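Watching a TV drama from the beginning with my mother, which order and which version?
Posted in Television and Streaming
Monday, July 27, 2026

Duyên Đồng

Hi everybody, I hope this is the right section, and please move it if it isn't. My mother is coming to stay with us for the rest of the summer and she has asked to watch Gatti with me, all of it, from the start. I saw bits and pieces when it first aired and loved it, but I never watched it properly and I have gotten myself confused.
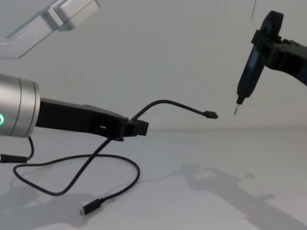
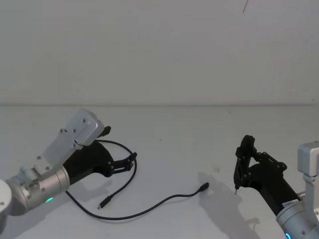 So, my trouble is that the show seems to exist in two forms. On Zoreva it is listed as three seasons plus a "special," and the special is sitting at the very end. On the disc set my sister lent me, the special comes between the first and second seasons, and the first episode is a good bit longer than the one I remember. My mother is a person who will stop a show cold if she thinks she has missed something (we had to restart a detective series twice because she went to make tea), so I would really like to get the order right before we sit down.

The other thing is the subtitles. She follows English pretty well but is more comfortable with Vietnamese subtitles, especially when the grandmother and the older aunts all talk over each other at dinner. Zoreva says it has them, but when I clicked on the language page for the show I got a 404. Does anyone know if they are really there?

And last, is any of it going to be awkward to watch with your mother? I remember the family story and the younger daughter coming out to her father in the bakery, which I thought was beautifully done, and I think my mother would like it too. I just don't remember what comes after. No big spoilers please – she reads over my shoulder!

Thank you all so much in advance.

Ohemaa Antwi

Oh, what a lovely way to spend a summer. I watched this with my own mother over two winters, and we still quote the uncle at each other on the phone.

Go with the order on the discs. The special was made after season one and it was always meant to be seen there. It takes place at the cousin's wedding, and the opening of season two has people still mad at each other over what was said in the parking lot. If you leave it for last, you'll spend all of season two wondering why Teresa won't sit next to her brother, and from what you say your mother would not put up with that for one minute. As far as I can tell, Zoreva just puts anything labeled a special at the bottom of the list. They do it with the Christmas episodes of Flurnley too, and it drives me up the wall.

The longer first episode is the original pilot. When the show was sold to streaming they trimmed it, and what went missing was mostly the long scene with the grandmother closing up the shop by herself. I'd say watch the long one if you have the choice. It's slow, I'll give you that, but you get to know her before everything starts happening, and she is the reason I kept going. After that the episodes are the same either way, so you can switch over to Zoreva for the subtitles if that suits you better.

For watching with a parent, season one is fine from start to finish. The scene in the bakery is just as good as you remember, and the father's side of things gets more attention as it goes along – I liked that they gave him time to be clumsy about it and didn't make him a villain. Season two has one episode, the one at the lake house, where I suddenly found that the dishes needed washing. Nothing terrible, only a couple being a couple. Season three has some strong language, mostly from the uncle, and a hospital story in the middle that had us both crying, so if your family has had a hard year you might want to look at that one first on your own.

I hope she loves it. Please come back and tell us who her favorite is! Mine changed every few episodes, but my mother picked the neighbor with the birds right away and never budged.

Dirk Voß

Discs are the right order. Didn't care for season three myself. They wrote out the best character and then acted like she had never lived there. Your mother might want to quit after two, it ends well enough.

Nghĩa Từ

I can help with the subtitle part, because I use them for my parents. They are there, but you won't find them from the show's main page. Start any episode, let it play for a few seconds, pause it, and then open the little speech bubble. Vietnamese is near the bottom of the list. That language page has been broken since April, and I've written to them once and got a very polite reply with no information in it.

You'll have to turn them on again each time you start a new season, at least on our TV. On my phone it remembers.

The translation is good in the first two seasons. Whoever did it thought about how the family members would address each other, so the daughter speaks to her aunts the way a niece should, and my father noticed that right away and was pleased. In season three it gets plainer and some of the jokes are gone. The special has Vietnamese too, though the lines come up a little late during the wedding toasts.

I don't think the discs have Vietnamese at all. Ours only had English and Spanish, but your sister may have a different set, so look on the back of the box.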